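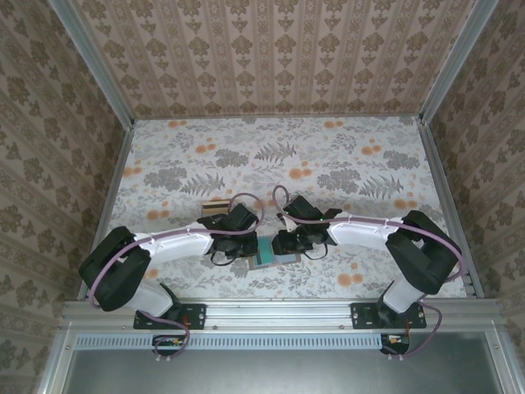
4.2 Local radio and trust in route information

The most exciting result of our June fieldwork came from the smallest station in the study. Fliltau Radio broadcasts for 2 hours each evening to families moving north through the border district, and more than 800 of the people we surveyed had heard it at least once. Listeners told us again and again that they trusted its shelter news over anything passed along by phone. We had expected the reverse!
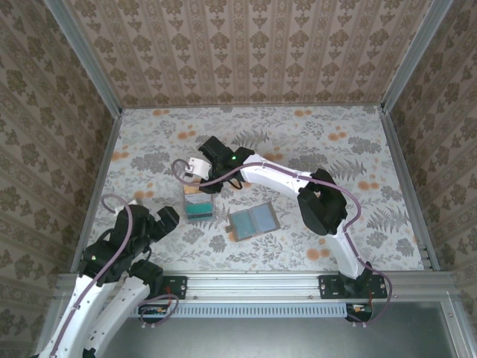
Figure 3. Workspace with patterned walls and floor; a robot arm is mounted on the front rail.

Trust also varied with the place of the interview. In Stunico, where people usually stayed one night, rumors about closed crossings spread quickly and were rarely checked. In Bisgaard, where many stayed for weeks, residents compared stories over meals and threw out the weak ones. Of the 200 people interviewed there, 99 could name the source of the last piece of travel news they had acted on, a wonderfully high share for a group so often described as uninformed. 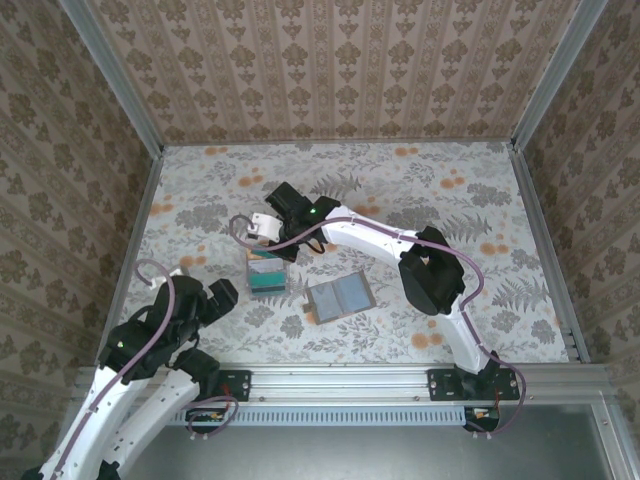 The Prullo shelter gave us our richest material on how people read printed notices. Several mothers there said that a sheet with too much decoration looked like an advertisement, and they passed it by. A background can compete with whatever is placed on it: the floor in the picture, with its grey leaves, ferns and small orange blossoms, is the sort of print they meant. Plain sheets with one large heading were picked up and, to our delight, copied by hand for others. We return to these handmade copies in Section 5, where they are compared with the radio scripts.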